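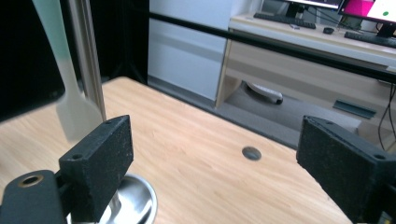 The Hamel fingers at the bench, with the polished pole and the spatula-shaped piece behind.

Review: Hamel two-finger gripper kit, kitchen chores edition
By Ysaline Bailly
September 10, 2024

My mother owns a dishwasher from the eighties that has never once asked her to recalibrate it. I mention this because I've spent much of the summer trying to get a machine to put away a spatula, and she phones on Sundays to ask how it's going.

The Hamel kit is a pair of black fingers, a mount, and a set of software that promises to turn your demonstrations into chores. You hold the gripper yourself and do the job by hand for a while. Then you bolt it to an arm (not included, and we'll get to that) and the arm has a go. It costs $400 from Steldale, who shipped it promptly in a box sized for a microwave.

I'll start with the fingers, which are the best thing in the box. They're chunky blocks with a rough, speckled surface, and they grip better than anything in this price range has a right to. A wooden spoon stays where you put it. So does a wet mug, up to a point, and I'd suggest finding that point over a tea towel. The screw holes are where you'd want them, and swapping a finger is a short job with a hex key. My old Keltden set had smooth plastic pads and dropped cutlery with a kind of serenity.

The drawback is bulk. These are big fingers for small kitchens. Going after a thin handle, you're fine if there's open air on both sides. Going after a thin handle that's leaning against something, you're asking a pair of bricks to pick a pocket. The gripper will happily take hold of the handle and whatever the handle was resting on, and a round steel base makes a terrific noise when it lands.

Which brings me to the chore. I gave the kit three jobs over the review period: returning a utensil to its stand, clearing cups off a table, and folding a dishcloth.

Cups went well. If the cup is upright, empty and on its own, the arm picks it up and sets it down beside the sink with great dignity and at the pace of a municipal election. I'd leave it to clear a table unsupervised if I were also leaving for the weekend.

The dishcloth went badly. It folded the cloth in two on a couple of occasions and looked pleased with itself, insofar as an arm can. More often it pinched a corner, lifted the whole thing like a detective with a hanky, and put it down again in a slightly different lump. My own standards for dishcloths are low and it was still beneath them.

The utensil stand sat in the middle, and it's the job I'd use to judge any of these kits. It sounds like nothing. You pick up the spatula, turn it, bring it to the pole and let go without taking the whole business down. A kid can do it while arguing with you. The machine has to get the angle right, cope with shiny metal that reflects half the table back at it, and know when to stop pushing. After 8 evenings of demonstrations it managed the job more often than it didn't, provided I hadn't moved the stand. If I moved the stand over by the width of a hand, its confidence was unaffected and its results were.

Demonstrating is dull, by the way. The handheld side is comfortable enough for the first half hour, then the weight of the mount starts to tell on your wrist. I had put a spatula away more times by the end of August than in the rest of my adult life. The software wants slow, tidy movements, and it sulks if you hurry. There's a setting called Relaxed Mode that I could not distinguish from the other one.

Documentation is thin. The section on mounting to an arm assumes you've bought the Itomport one, and if you haven't, you get a diagram and best wishes. I borrowed time on a friend's arm and lost most of a Saturday to an adapter plate. Steldale's support line answered in 2 days with a polite email and the correct bolt size, so credit where it's due. Hamel says a firmware update in March will improve handling of reflective objects. I'll believe it when I hear less clanging.

So, can it do the chores? It can do one of them fairly well, one of them on good days, and one of them not at all, which puts it level with a couple of my former roommates and well behind the others. As a way to learn how this stuff works, it's good value and a fair bit of fun. As a way to get out of tidying the kitchen, it made my kitchen the messiest it's been since the reno.

Buy it if you already have access to an arm and like tinkering. Skip it if you were hoping to sit down after supper.

Grip: excellent
Setup: bring snacks
Documentation: poor
Usefulness around the house: ask me again after March
Overall: 3 out of 5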